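Bags and baskets: getting the shopping out of the bag
Notes for the Grolldale talk, 2 January 2025

Start without the microphone if the room is small. Say hello, say the talk lasts until the tea is ready, and go straight in.

First point. Most of us have a place for things and a place for bags, and the trouble is the stretch between the two. The shopping comes home, the bag goes down on the nearest flat top, and it stays there with its handles knotted. I kept a note of this at home last January. The longest a tied bag stood on our kitchen table was 11 days. It had light bulbs and a packet of cup hooks in it.

Ask who has a tied bag at home right now. Wait for the hands. Don't comment on them.

Second point, the knot. A knot is fine for the walk home. Once indoors it hides what you bought, and a white bag hides it well. You forget, you buy the same again, and then there are two bags. I suggest undoing the knot as soon as the bag is put down, even if you have no time to empty it. An open bag gets emptied sooner. I have no science for this, only my own kitchen and the people at Flisier who tried it with me. 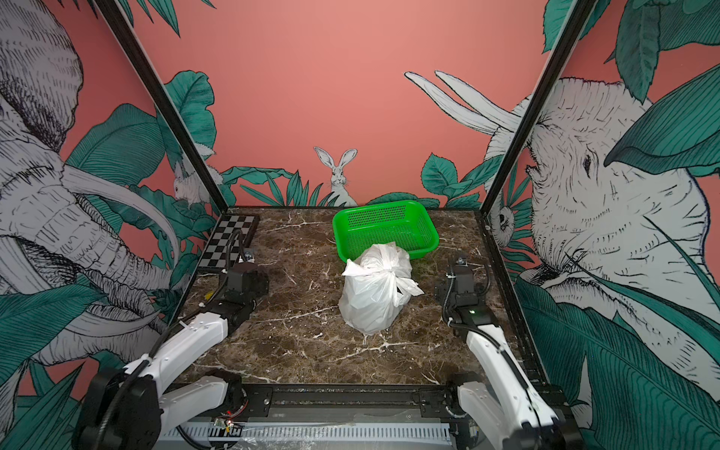

The basket goes out before the bag does. If you fetch the basket afterwards you will end up leaning over the shopping to reach a shelf, and something will roll. Put it close by, with nothing in it. I like a plain rectangular one with holes in the sides. Crumbs and grit fall through, and you can see from across the kitchen whether there is anything inside. Colour matters less than people think, but a bright one does get put back where it belongs.

(Pass the two baskets round here. The small one has a cracked rim, so warn the front row.)

Size. Measure the shelf first. Mine is 283 mm deep and I bought three baskets that did not fit it before I went and found the tape measure. Take the measurement at the back as well as the front, as old shelves are often not square. Leave room for your fingers at each side.

What goes in the basket: things that share a cupboard. Tins with tins, cloths with cloths. Fridge things skip the basket and go straight in the fridge. If the basket is full and the bag is not empty, stop, carry the basket to the cupboard, and come back.

Third point, thin bags. Hold the bag by the side near the top while you take things out with the other hand. Thin film folds in on itself and you can lose a small item in the creases, a lemon or a roll of tape. Run a hand along the bottom before you fold it. People at the Šťastný evening thought I was fussing about this until we turned out the used bags they had brought and found 9 receipts and a door key.

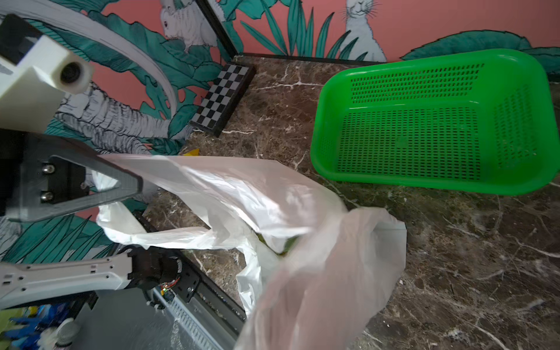 Bořivoj Slanina objected at this point when I gave the talk in Pletance, saying that he tips the whole bag into the basket in one go and sorts it at the cupboard, and that it takes him half the time. I have tried it his way since. It works well for tins and packets and badly for eggs and soft fruit, and the bag does come out clean and ready to fold. If someone raises it tonight, say yes, tip it if nothing in there can break.

Folding the bag. Flatten it, press the air out towards the handles, fold it lengthways until it is a strip, then roll it. Show this slowly, twice. Keep a few spare bags and no more. I kept 16 in a drawer for years and the drawer would not shut. Torn ones go out straight away.

If the time is short, leave out the folding and go to questions.

Questions I usually get:

Cloth bags. Same routine, wash them now and then.

Washing the basket. Warm soapy water and an old toothbrush for the holes. Let it drain upside down.

Children. Give them the basket to carry. It needs to be the small one.

Handouts are in the blue folder. Collect both baskets before tea.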